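Cup Return at Andcombe College Canteen – project report
Group 4: Hina Durrani, Razia Sandhu
Module: Waste and Everyday Life

1. What we wanted to find out
Whether people would bring a cup back if there was 24p on it. The canteen at Andcombe has sold hot drinks in throwaway cups for as long as anyone remembers. Reso is the deposit scheme the college was thinking of joining. We ran a small version of it in March to see what happened before anybody spent money.

2. Background
Short, word limit. Most paper cups have a thin plastic lining so they can't go in with normal paper. Needs a special mill. Most collectors round here won't take them, ours (Cadwaladr) takes them only if they are kept apart from other rubbish and not full of teabags. Deposit schemes work on bottles in lots of countries. Cups are harder – people walk off with them, drink on the bus, put them down somewhere and forget.

3. What we did
Ran for 10 teaching days. Deposit added at the till, paid back at a table by the side door. Table was open from 8.30 until the canteen shut. Staff wrote down sales, we wrote down returns on a paper sheet. We also asked customers to fill in a short form with 5 questions, left by the till in a shoebox.

Razia did the returns table in the mornings, Hina in the afternoons. We both had a lab clash in the second week so one afternoon has no returns written down at all. We left that day out.

4. Results
243 cups came back over the days we counted. Mornings were much better than afternoons. We think this is becuase morning people sit down with their drink and the afternoon lot are heading for the bus stop.

Lunchtime was a mess. Queue for the table got mixed up with the queue for chips and some people gave up.

Forms: less than we hoped. Main things people wrote –
didn't know about the deposit until they'd paid
wanted it back on their card, not in coins
would rather have a proper mug
one person wrote a whole page about parking

The mug answer came up so often that we should of had a question on it. We didn't.

5. Problems
Sales sheet was not filled in every day so we can't give a proper return rate. Biggest weakness in the project by a long way. Also people knew us and might have brought cups back to be nice.

The Pronum spreadsheet template we were told to use kept turning our times into dates. Lost an evening to that. Ended up adding up by hand, twice, and got the same total both times.

Storage too – cups had to be stacked to fit in the cupboard and if there was any coffee left in one it went all over the ones under it. A drip tray and a sink nearby would sort most of this.

6. What we would change
Put the return point by the exit people really use, which is the back one. Sign at the start of the queue, not at the till. Ask about mugs. Get the sales numbers from the till itself.

We would tell the college to try Reso for a full term but only with the card refund. Coins were a pain for everyone.

7. Pictures
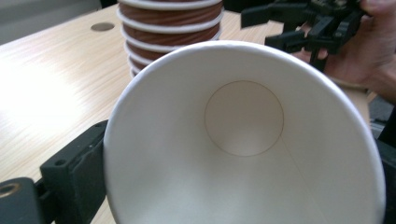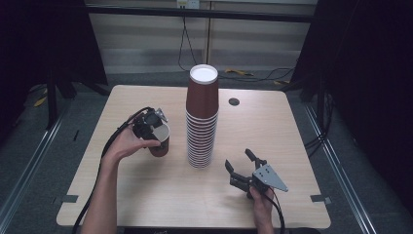
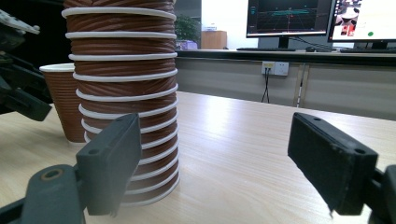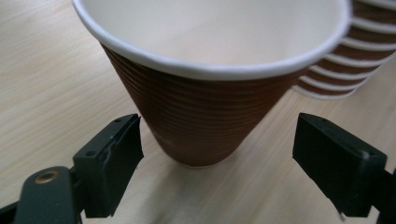 Fig. 1–4. Paper cups, single and stacked.

8. Who did what
Hina – sections 1 to 3, form, shoebox. Razia – sections 4 to 6, adding up, tidying the references (seperate sheet, handed in with the forms).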